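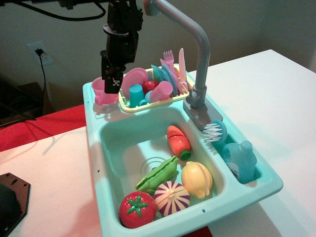

The play kitchen corner is open again, and the sink is back

Those of you who come to the toy library with little ones under five will have noticed that the play kitchen corner was closed for most of the spring while the floor in the front room was being redone. I'm very happy to say it opened again at the start of August, and that the first thing most of the children went looking for was the sink. Not the big stove that Unai Moya spent so many evenings repainting (sorry, Unai, it does look wonderful!), but the little aqua sink with its gray faucet and its yellow dish rack.

I've been thinking about why that sink is so loved, and I believe it comes down to there being so much to do in such a small space. You can wash the vegetables and you can wash the dishes, and then you can put everything in the rack and take it all out again, which my own grandson will happily do for the whole of a morning. The pink plate with the scalloped edge is the one they all want. If you have two children playing together, it may help to hand the scrub brush to one of them before the plate comes up in conversation.

The play vegetables live with the sink now, and we'd like them to stay together if we can manage it. There is a carrot, a pea pod, a tomato, a striped onion and a lemon in halves, and they are just the right size to be carried off in a coat pocket. Please have a quick look through pockets and stroller baskets before you go home. The red bowl is small too and is a great one for rolling under the bookcase.

Lucía Barroso has been running the morning story circle beside the kitchen, and she has started a lovely game that I'd like to pass on for rainy days at home. She puts the vegetables in the basin and asks the children to make soup for someone in the story. The bear gets carrot soup, the grandmother gets tomato, and last time there was a very serious discussion over whether a lemon could go in at all — it was decided that it could, but only for the pirate. You don't need a toy sink for this, of course. A dishpan on a towel and a few real vegetables from the crisper will do just as well, and then you have a start on supper.

A word on cleaning, as several parents have asked. The play dishes and vegetables are washed in warm soapy water at closing time and left to dry overnight on the rack in the back kitchen. If something has been in a mouth during the morning, please drop it in the tub by the door and we'll see to it. We keep the sink itself dry, so we ask that no real water goes in it, however nicely you are asked by a three-year-old.

We now have more than 1,000 toys in the lending cupboards and 85 families signed up, and we could still use a few more things for the kitchen. Play saucepans would be especially welcome, and so would aprons in small sizes. Cayetano Requena is at the desk from 8 in the morning and will gladly take anything off your hands, or find you a cup of coffee while the soup is being made.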